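**Ulville, 16 Sep 2018** — The owner of the former Lobo dairy warehouse on the east side of Ulville has filed plans to turn the building into rental apartments, with leasing expected to open next year if the town signs off.

Bernton Property, which bought the warehouse last winter, wants to put 33 apartments on the upper floors and keep the ground floor for shops and storage. The building has stood without a long-term tenant since the dairy moved its trucks out of town.

The plans show a mix of studios, one-bedrooms and two-bedrooms. Seven of the units would be set aside at lower rents for people who already live or work in Ulville. Bernton has not published rents for the rest.

"We priced out tearing it down and we priced out keeping it, and keeping it was the better job," said Amândio Louro, project manager at Bernton. "The floors are sound. The roof is not, and that is the first thing we will replace."

Louro said the brick front and the loading doors on Firkano Street would stay. New windows are planned on the north wall, where the old ones were filled with block years ago. Each apartment would have its own heat and its own water meter. Laundry would be shared, one room to a floor. 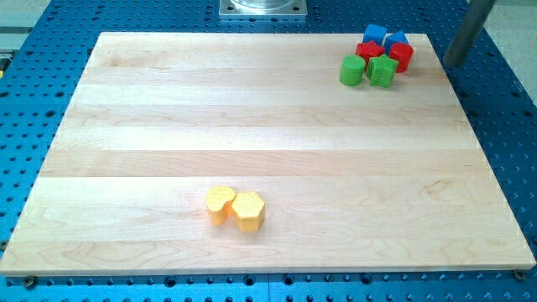
*Two yellow-orange blocks on a board of pale maple.*

Parking drew most of the questions when the plans were shown to neighbors last week. The lot behind the warehouse holds 100 cars, and Bernton wants to lease part of it to the shops on the ground floor. Several people from Firkano Street said the curb is already full by early evening and asked that every apartment come with at least one space.

Hazem Ramadan, who owns the two-family house next to the lot, said he is glad to see the building used but worried about the work itself — mainly truck traffic and dust. "My tenants park on that side," he said. "I want to know where they go for a year."

Louro told the meeting that trucks would use the rear gate and that a parking plan for the construction period would be added to the filing. He did not give a date for it.

The town has received 235 written comments on the project. They can be read at the planning desk during office hours, and new ones will be taken until the hearing in October. The zoning change needed for housing on the upper floors has to pass before a building permit can be issued.

Bernton also owns the row of townhouses on Mill Road, which it finished renting out this spring.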